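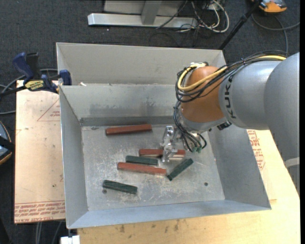
Search this repository Go

# Jilterari bin-picking set: rules for recording

10/12/2024
by Ulises Ojeda

Covers all 1276 runs in the Jilterari set. Block picks only — the Seditik parts have their own card.

## Before a run

- Clamp the bin to the table. Check the clamp again every 50 runs.
- Mix red and green blocks. Do not stack them.
- Check that the arm cables clear the gripper.

## During a run

- Hands stay out of the bin while the arm is powered.
- A dropped block stays where it lands. Log it as a drop.

## After

Keep failed runs — do not delete or trim them.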